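Chapter 4
Where Does a Price Come From?

I bought my first bed at a Saturday market in Divley, and I paid far too much for it. The seller asked for 400, I said yes straight away, and he looked so surprised that I've never forgotten it. A week later my friend Emiliano Trujillo got one from the same man for 294, simply by pulling a face and starting to walk off. Same stall, same goods, two prices!

So which one was the right price? That question will keep us busy for this whole chapter, and I warn you now that economists have argued over it for a very long time (and some of them quite rudely).

In Chapter 3 we looked at what buyers want and what they're willing to give up for it. Now we bring in the sellers. We'll start with new goods, where a shop prints a label and you take it or leave it, and then move on to second-hand ones, which I find much more fun – every item has its own past, and the seller nearly always knows more about it than you do. 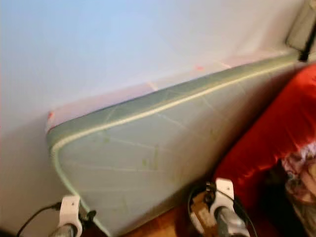 That gap in knowledge has a name, asymmetric information, and we'll meet it properly in section 4.3. Before then, try the warm-up. Pick something you own, write down the lowest sum you'd accept for it, then ask a classmate the most they'd pay. Keep both numbers, as we'll need them for the first graph.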